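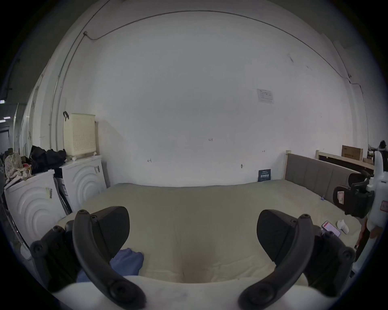
Spare-room sort-out days return to the Fonley building in Murnby

2021-08-03

If you have been meaning to learn how to get a bed, a pile of cloth and a stack of odds and ends into some kind of order, the folks at Pistitlow have good news. Their home practice sessions are back at the old Fonley furniture building in Murnby, and they will run for the next 4 weeks.

The room has been set up a little like a home on moving day. There is a large bed with a gray padded headboard, a pair of white front-loading washing machines standing side by side, and some pale wooden bed frame boards leaning against the wall near a brown cardboard box. It is a friendly sort of muddle, and anyone who has moved house in the heat of June will feel right at home in it.

Most of the work happens on the bed itself. People start with a piece of blue cloth that has been left in a heap, and they learn to find a corner, shake the whole thing out and lay it down again with the folds going the same way. It sounds like nothing much, and then you try it on a big bed with your arms at full stretch! 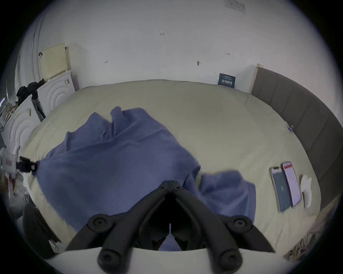
Phones and tissues get moved to one side first, because small things have a way of vanishing into the folds and turning up a week later. After that comes the sheet, which gets smoothed from the middle out toward the edges, with a second pass for any creases that creep back.

The walls still have their pencil marks, and Pistitlow plans to leave them alone until the paint is chosen. The Joubert fund gave $3000 toward the work in the spring, and a good part of that has gone to lighting and to fixing the back stairs, which had been a worry for a long while.
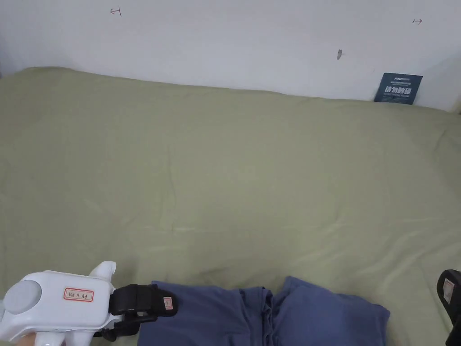 Last year's sessions drew more than 70 people from Murnby and the farms beyond it, and quite a few came back a second time – some with a grown child about to leave for a first apartment. There is no charge, and no need to bring anything along. To save a place, leave a message at extension 1124 or stop by the front desk on any weekday morning.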